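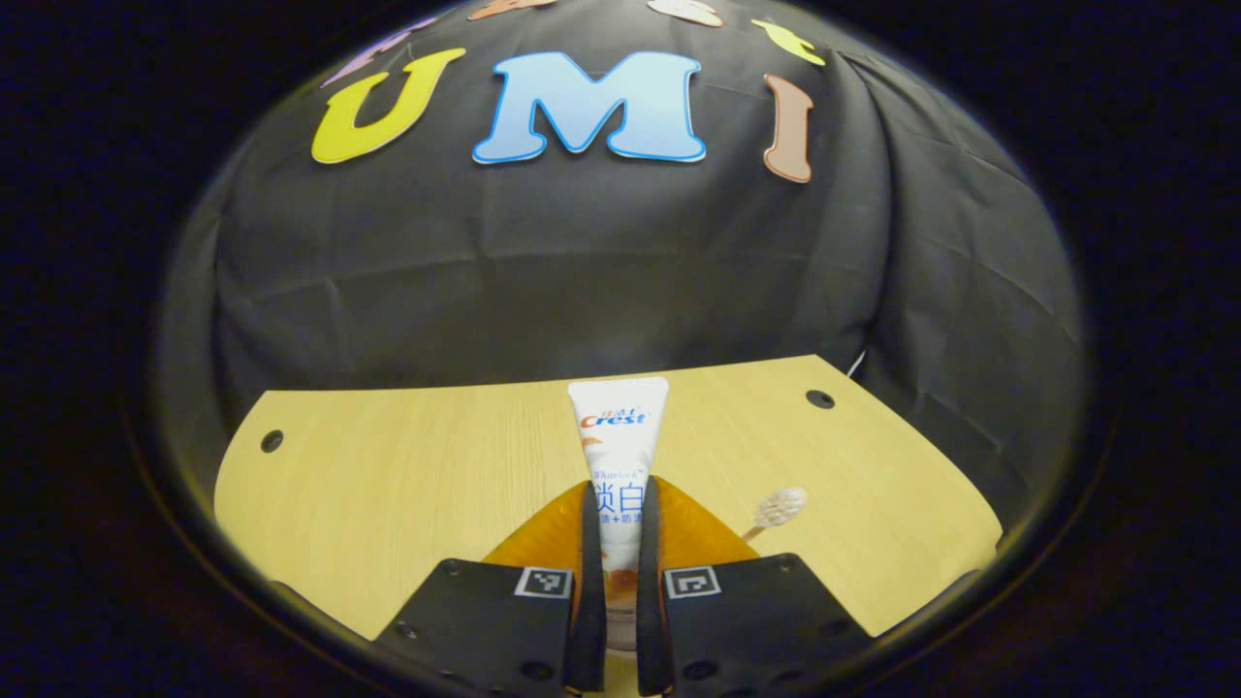

A Smaller Menu, by Design: The Rulstead Tea Room at 70

December
By Maham Kiani

The Rulstead Tea Room marks its seventieth year this month. Its manager, Irfan Soomro, took up the post three years ago, when the kitchen offered 63 dishes and closed most evenings with half of them unsold.

"We were cooking for a menu, and our guests were ordering the same soup," Mr. Soomro said. The present list fits on one page and changes with the local harvest.

Head baker Impi Vuorinen has kept the cardamom loaf on that page. She bakes it before 6 a.m., from a recipe she learned in her mother's kitchen. "I have tried to improve it with honey and with rye flour," she said. "Regulars sent both back."

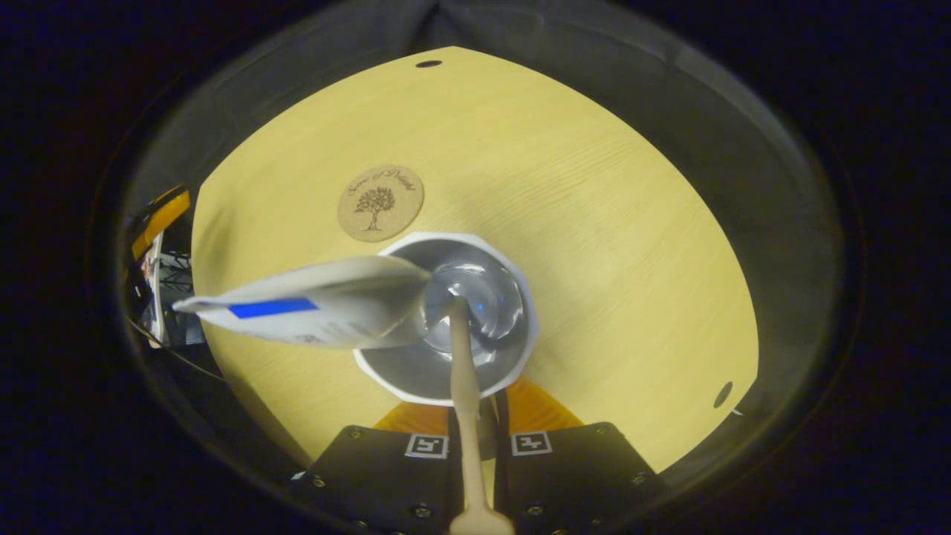
A cup and a cork coaster on a wooden tabletop.

Mr. Soomro said that service remains the harder subject to teach. New staff spend their first week at the counter learning to take an order without writing it down. Asked whether the tea room would open a second location in Arkden, he was cautious. "The rent there is reasonable. Finding another Impi is the difficulty."

Evening hours will be extended in the new year, and the centre room may be reserved for private gatherings.

Recent items
Fahad Ghumman on restoring the Solberg orchard
Winter hours at neighbourhood libraries
Nusrat Gondal named market coordinator

Contact the editor | Copyright Rulstead Community Review | Back to top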